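# Household dust

Dust is the fine stuff that settles on everything you own, and I've been keeping this entry going on my little home wiki (Kekus) for longer than I'd like to admit. Mostly it's fabric lint, skin flakes, hair, grit from shoes and whatever blows in through the window. The mix changes from house to house, and in mine it changes from room to room!

## Where it shows

Dark matte surfaces are the worst. Pale specks stand out on black plastic within a day of wiping, while the same dust on a cream shelf can sit there all month (ask me how I know). Glossy black hides it a bit better from the side, then gives you fingerprints instead – so pick your trouble.

Textured surfaces are their own problem. A crosshatched grip or a knurled knob holds lint down in the grooves, and a flat cloth just skates over the top. I use a soft, dry paintbrush and go along the grooves first, then across.

## Cleaning

Start dry, always. A damp cloth on a dusty surface makes gray paste, and if there's grit in it you'll be rubbing in tiny scratches.
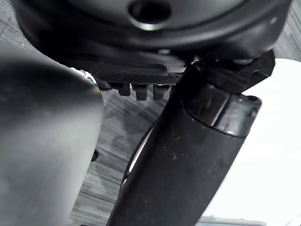 After the dry pass I go over smooth parts with a barely damp microfiber cloth and let them air for 15 minutes. Skip furniture polish on matte finishes, it leaves shiny patches that I have never managed to get back out.

See also: Lint, Paintbrushes (soft), Window screens

*Last edited November 4, 2020*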